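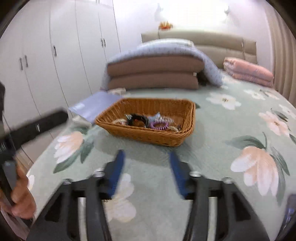 Planning the gripper order for next season

If you read only one item in this issue, make it this one, because the equipment request for the home-tasks work is due Thursday and I would love to see it go in with everybody's fingerprints on it!

Quick recap for those who were out in August. The home-tasks group collects handheld gripper recordings of small everyday jobs in real rooms: picking hair ties out of a basket, moving jewelry, putting little things back where they live. The recordings go to Jadgate, where they get checked and cut into training sets for the arm. We have money for one proper round of buying, and the question is how to split it.

The plan on the table is 4 complete handheld kits. A kit means the gripper itself, a carry case, a charger, spare finger pads and a strap. Edith Henao put the first draft together and asked for quotes from two suppliers, Cliltine and Nyarko. Both came back within the week, and both were happy to break the price down by part, a big help when you are trying to work out what a second year looks like.

Cliltine is cheaper per kit. Nyarko costs more up front but sells finger sets separately, and this is where I got excited, because fingers are what we go through. A wide, stiff finger is fine on a mug. Ask it to take hold of a spiral hair tie on a soft quilt and you find out very quickly how much you care about the tip. Being able to swap fingers for the job, and to reorder only the part that wears, changes the math quite a bit. Nyarko's lead time is 10 working days on fingers. Cliltine would want the whole head sent back.

Milagros Villanueva ran the wear numbers from our own log. Over the last round we recorded 114 sessions, and pads were the most common thing people wrote down in the repair column, well ahead of cables and joints. She suggests budgeting 2 spare pad sets for every kit and keeping them in the case instead of in the supply cupboard. I'm all for it. A session in somebody's bedroom should not end early over a strip of rubber that is sitting across town.

A few people asked whether we could get by with one gripper per team. We could, for the simple pick-ups. But the list for next season has a lot of two-handed work on it, and small jewelry in particular is so much more interesting with a pair. 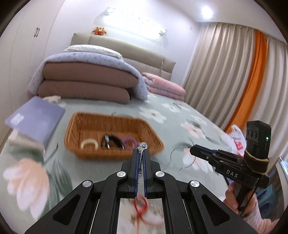

Thin chains want to be held at one end while something else happens at the other, and a single gripper can't give you that. So the draft treats the kits as two pairs, with the option of splitting them up on days when we have more rooms than people. Edith has a nice scheduling sheet for this, and it's worth asking her for the link.

Now the less glamorous lines, which I would ask you to read anyway. Storage: the Kaltatum shelf space is free to us through the end of the season, after which we would pay by the month, so there is a small line for that. Props: baskets, trays, clips, hair ties, bracelets and the like. These are cheap but they do wander off, and last time several people bought them out of their own pockets and never claimed it back. Please claim it back! There is a line for it now. Travel between homes is in there too, and so is a bit of paid time for whoever checks the gear in and out.

What we left out, at least for this round: a second charging station, and the wrist supports that came up at the last meeting. I would like the wrist supports back in if there is any room. Long sessions are tiring on the hand, and several of you have said so. If you have tried a brand you like, send me the name and the price and I'll add it as an optional line — the form does allow those.

One open point is training time. New people need a morning with the grippers before they record anything we'd keep, and at the moment that morning is not in anybody's budget. Milagros thinks it belongs under staffing. Edith would put it with the kits, on the grounds that a kit is no use without it. I lean Edith's way, but I can be talked out of it.

The draft is in the shared folder under Equipment, with both quotes attached. Comments go straight into the file, please, so we don't end up with six versions by email. I'll close it at noon on Thursday and send it up that afternoon. If you'd like to try the Nyarko fingers before you weigh in, the sample set is at the front desk and you're welcome to sign it out overnight.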